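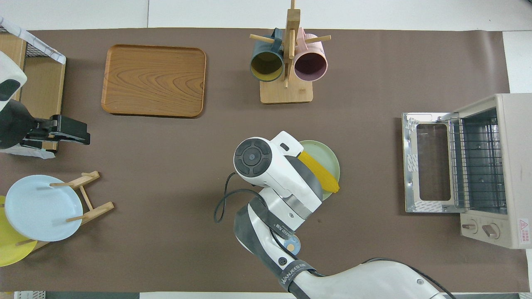

Cliden wants you to stop buying mugs. Or, more exactly, it wants you to rent them, along with your plates, bowls and trays, for a monthly fee that it says will save you money and keep old crockery out of the trash. The Selevbridge company announced the plan on 6/24/20 under the name Skinau, and it is already taking sign-ups from households in the city.

The pitch goes like this. You pick a set from the website, it arrives in a padded crate, and you use it for as long as you like. When you get bored, you send it back and Cliden ships you another one in a different color. Chipped pieces get swapped for free, up to a limit of three per set. After that you pay.

The problem is how long people keep these things. A plain mug from a supermarket costs very little and can last for years if you don't drop it. Cliden's cheapest plan covers a set for four people, and the company would not say what an average customer is expected to have paid by the time they quit. It did say that 414 homes took part in a trial that ended in May, and that most of them were "happy or very happy." Asked how many are still paying now that the discount has run out, a spokesperson said those numbers were being looked at.

Inger Kárason, who heads the Skinau project, argues that price is the wrong way to judge it. "People get tired of what's in their cupboards and they throw it out," she said. "We think a lot of that can be used again by somebody else." That may be true. Then again, most towns have a thrift store with a shelf of secondhand cups at the back, and it doesn't ask for your card details.

There is also the shipping. Every swap means a heavy crate going one way and another heavy crate coming back, plus a commercial wash in between. Cliden says it has worked out the effect of all this and that renting still comes out ahead of buying new. It has not published the math. We asked for it and got a two-page brochure with a leaf on the cover — no figures for fuel, water or breakage.

The washing and packing will be done at the old Bachmann warehouse on the east side of Selevbridge, which has been mostly quiet for the past few years. Cliden says it has 941 sets ready to go there. Local officials seem pleased to see the lights on again, and it's hard to blame them. How many jobs come with the deal is less clear. The company has talked about "a growing team" without putting a number on it.

Kevin Ó Gríofa runs a kitchenware shop a short walk from the warehouse and has seen his share of new ideas in the trade. He isn't losing sleep. "I sell a mug once and that's the end of it," he said. "They have to sell the same mug every month." He did allow that students and people in short-term rentals might go for it, and that he'd be curious to see what the stuff looks like after the fifth or sixth customer.

The terms are worth a read before you sign anything. The minimum stay is three months, late returns are charged by the week, and a missing piece is billed at what Cliden calls "replacement value," a figure it sets itself. There is a clause on "normal wear" that doesn't say whether a coffee stain counts. We asked about that too. The answer was that it depends on the stain.

Skinau deliveries start next month in Selevbridge. Cliden says other cities will follow if demand is strong enough, but it gave no dates and wouldn't say how many customers that would take.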